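Stakis Street Laundry Room: Gallery

22 May 2024

The shared laundry room on the ground floor of the Clullmont building reopened this spring after a refit. The old room had one narrow counter and a row of hooks, and most people carried their wash upstairs in a heap and folded it on the bed. The new room has space to fold. This page shows the folding end of the room and has notes on how the towels and cleaning cloths are kept, for residents who asked and for the people at the Diria building, who are planning the same kind of work.

The refit took 159 days from the first meeting to the last coat of paint. The money set aside for furniture and shelving was $665, and the final bill came to $580. What was left went toward a second lot of cloths.

The folding table

The table is white and so is the wall behind it. We went back and forth on the color. A darker top would hide scuffs, but lint and stray threads show up better on a pale one with most laundry, and it is easy to see whether the surface has been wiped. The corners are rounded, which matters in a room where people turn around with full baskets. Please keep the middle clear when you are done. Bottles and detergent boxes go on the shelf by the sink, not on the table.
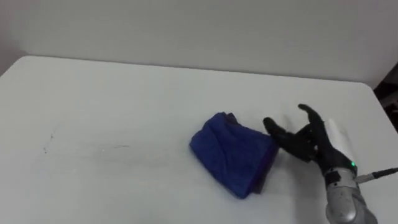
Cloths are folded in half the long way, then in half again, and then once more if they are large. Thick ones will not lie flat however they are pressed, and they do not need to. A puffy bundle fits on the shelf just as well as long as the folded edge faces out. When the edges face out, you can pull a single cloth from the stack without bringing the rest down with it.

Smooth the top with the flat of your hand before the last fold. Wrinkles left in at that stage stay in.

Colors

Blue is for glass, mirrors and the fronts of the machines. Gray is for the floor and the drain. Yellow is for the sink. The system came from the Duman building, where it has been in use for years, and it has cut down on floor cloths ending up on the windows. If a cloth has faded so much that you can't tell what it was, put it in the rag bin under the sink.

Wash the cloths on warm with no fabric softener. Softener leaves a film, and after a few washes the cloth pushes water around without picking it up. Dry them on low or hang them. Keep them out of loads with cotton towels, which shed lint all over them.

The shelf

There are 2 shelves over the sink. The upper one is for clean cloths in stacks by color. The lower one is for detergent and the stain brush. Anything left on either shelf that belongs to a resident is moved to the lost and found box by the door at the end of the month.

Still to come

A hanging rail for shirts is on order. The floor by the door will be resealed in September, and the room will be closed while it cures. A notice with the times will go up in the lobby and on this page.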